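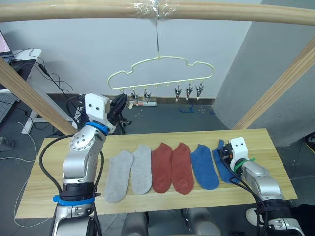
**How should socks be hung so that both of a pair dry at the same rate?**

Hang each sock from its own clip, by the cuff, toe down, with its partner on the next clip along. Two socks in one clip stay damp where they touch.

# Firnow Sock Drying Notes

A record of how household socks were hung and how long they took to dry on indoor clip hangers. The notes were kept in the Dremthorpe laundry room by Hilkka Lindqvist and typed up by Surachet Siriwan. Each row is one sock on one clip. There are 3,241 rows.

## What is in the folder

- `socks.csv` – the main table
- `hangers.csv` – the hangers used, 88 entries, including the ones that broke
- `mendano_codes.txt` – fabric codes, copied from the old Mendano sheet
- `notes/` – Hilkka's written remarks, one text file per wash

## Columns in socks.csv

| Column | Meaning |
|---|---|
| `pair_id` | Same number for both socks of a pair |
| `colour` | Plain colour word, e.g. grey, red, blue |
| `length` | `ankle`, `crew` or `knee` |
| `fabric` | See `mendano_codes.txt` |
| `spin` | Spin speed in rpm, usually 800 |
| `clip_pos` | Clip number, counted from the left |
| `hung_by` | `cuff` or `toe` |
| `hours` | Hours until dry to the touch |
| `odd` | `1` if the partner never turned up |

Colours are kept simple on purpose. Rust and brick are both entered as red. Striped socks go under the widest stripe. Black and navy were mixed up in the early washes and we have not gone back to fix them.

## How the socks were hung

1. Lay the wash out on the table in pairs, toes all facing the same way.
2. Turn any sock that is inside out.
3. Check the clips. A rusty clip leaves a mark on light socks.
4. Start at one end of the hanger and work along. Keep pairs together.
5. Pinch the sock at the cuff and clip it by one layer only, so the opening stays open.
6. If there are more socks than clips, use a second hanger.

Hanging by the toe was tried for over 2,000 of the rows. It leaves a dent in the toe on thin cotton but saves the elastic a bit. Hilkka prefers the cuff and Surachet prefers the toe, so later washes lean one way or the other depending on who was in.

## Known problems

- `hours` was checked by hand, normally once an hour. Anything hung in the evening was not looked at again until 7 a.m., so there is a lump of values at the long end.
- Room temperature was not written down before October.
- Clips slide on some hangers. `clip_pos` is the order of the clips and tells you nothing about the gap between them.
- Wool socks are few, and most belong to one person.
- The Sunday wash is often larger than the rest and the hangers were closer together.

## Changes

- Merged the Noh spreadsheet into `socks.csv`. Its rows have no `spin` value.
- Renamed `peg_pos` to `clip_pos`.
- Removed duplicate rows from two washes that had been typed up twice.

## Corrections

Send the `pair_id` and the value you think is wrong to Surachet. Please don't edit the CSV directly, as the fabric codes get reloaded from the text file each time.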